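Household Storage and Work Surfaces
Unit 6 handout: The refrigerator door and the counter beside the stove
Duketti course in domestic organization, Clostport
Revised 2022-07-31

Reading before this unit: the Unit 5 notes on shelf height and reach. Bring the zone sheet from that unit. It is used again in the exercise at the end.

1. Terms

A zone is any surface or compartment with one main use. A resident item is one that is returned to the same zone after each use. A transient item is one that was set down on the way to somewhere else. The same object can be resident in one kitchen and transient in another, so the label is assigned by the household.

Load is the share of a surface that is covered. It is judged by area and not by the number of objects. One folded cloth may put more load on a counter than several bottles standing close together.

2. The door as a storage zone

The door is the warmest part of most household refrigerators. It swings through room air each time it is opened, and its contents are shaken when it closes. Items assigned to it should tolerate both. Water, soft drinks, mustard, pickles and most bottled sauces are suitable. Milk and raw eggs belong on an inner shelf, even where the manufacturer has molded an egg tray into the door.

Door bins are shallow. Tall containers go in the lowest bin that clears their height, and heavy ones go toward the hinge side. A bin should never be packed so tightly that one item has to be removed to reach another.
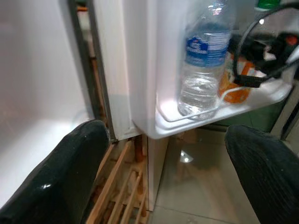
Non-food items are the most common sorting error in this zone. They arrive there because the bin is open at the top, at a convenient height, and often nearest the hand when the door is standing open. Cords, batteries, keys and medicine boxes all turn up in student surveys. The usual pattern is a mixed bin, such as a door shelf where a partly filled water bottle stands upright and a black cable and device lie over and around an orange container beside it. In such a case the cable and device are handled first. They are transient by definition, and the container cannot be checked or dated until it can be lifted out freely. The bottle stays.

Procedure for a door bin:
Remove all non-food items and place them on a tray.
Take out the containers one at a time and read the date on each.
Wipe the bin, including the inside of the front lip.
Wipe the gasket along the hinge side, where crumbs collect.
Return the containers with labels facing out.
Close the door and check that the gasket meets the cabinet along its full length.

The tray is sorted last, away from the refrigerator.

3. The counter beside the stove

This surface carries more traffic than any other in the kitchen. It receives groceries before they are put away, ingredients during cooking and small paper items at all times. Gruber's rule, used throughout this course, divides it into a working strip at the front and a standing strip at the back. The working strip is kept clear between meals. The standing strip may hold appliances in daily use and bottles that are reached for while cooking.

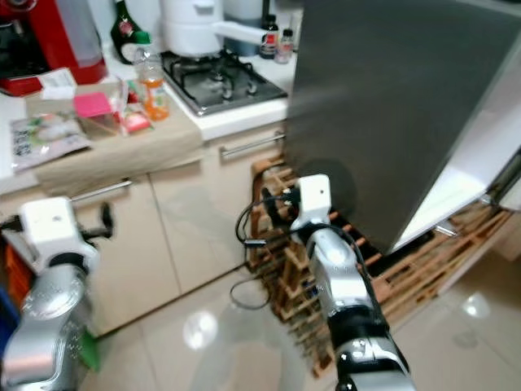
Paper needs a separate decision. Receipts, notes and note pads are light and are easily covered by something else, after which they are overlooked. A single clip or shallow dish at the end of the counter is enough. Paper should not share a zone with open food.

Cloths are treated as equipment. A cloth in use may lie on the counter. A cloth that is drying is hung on a rail, clear of the burners. One that hangs over the front edge can be pulled down together with whatever is standing on it, and it also blocks the handles of the cabinets below.

Sealed snacks and drinks are transient on a counter unless the household has assigned them a place. Opened bags are clipped and moved to a dry cabinet. Partly used drinks are moved according to the storage directions on their labels.

4. Exercise

Work on one door bin and one section of counter in the same kitchen. Mark each item resident or transient on the Jundine zone sheet before moving anything. Carry out the door procedure, then clear the working strip. Record the load on the counter before and after, to the nearest quarter of the surface. Hand in the sheet with a written account of no more than 1,000 words. List separately any item whose zone could not be decided, and name the two zones considered for it.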